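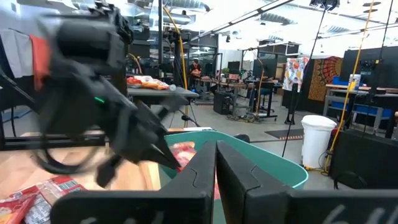

One reader of the Plonden page asked whether snack packs should go into the bin flat or on edge. On edge, if the bin is deep enough.

1. Sort the packs by type on the table before filling.
2. Turn each barcode label the same way – it saves handling at stock count.
3. Stand the packs along the wall of the bin, then fill the middle.
4. Stop at 38 packs or 800 g, whichever comes first.
5. Keep the rim clear so that bins can be stacked.

Updated 2018-09-20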